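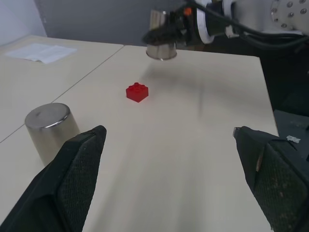 Lista de distribución de la Asociación Cultural Grandia

Última actualización: marzo

Imprimir | Enviar por correo electrónico

Asunto: Re: Cuota de préstamo interbibliotecario

Estimados miembros de la lista:

En respuesta a la consulta reproducida más abajo, la Secretaría comunica que la cuota anual del servicio de préstamo se mantiene en 50 euros para las bibliotecas adheridas. Las entidades cuyo fondo supere los 3000 volúmenes deberán remitir, además, el inventario actualizado.
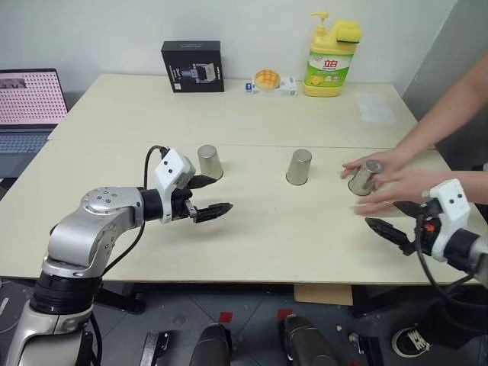 El fondo Onishi, compuesto por 271 títulos, continúa excluido del préstamo a domicilio y solo podrá consultarse en sala, previa solicitud por escrito.

> El mes pasado, la Biblioteca Winard escribió:
> Rogamos nos confirmen si la cuota sufrirá variación
> en el próximo ejercicio y si el fondo Onishi
> quedará incorporado al catálogo común.
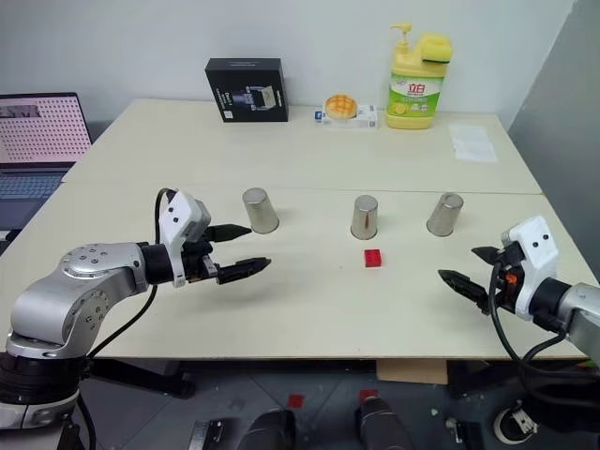 Respecto de la segunda cuestión, la incorporación al catálogo común está prevista una vez concluida la revisión de las signaturas. Hasta entonces seguirá vigente el listado provisional. Las solicitudes recibidas después de las 14:00 se tramitarán el siguiente día hábil.

Atentamente,

Florencia Medina
Secretaría

Mensajes recientes:
- Normas de encuadernación
- Re: Duplicados del fondo Hidico
- Horario de la sala de consulta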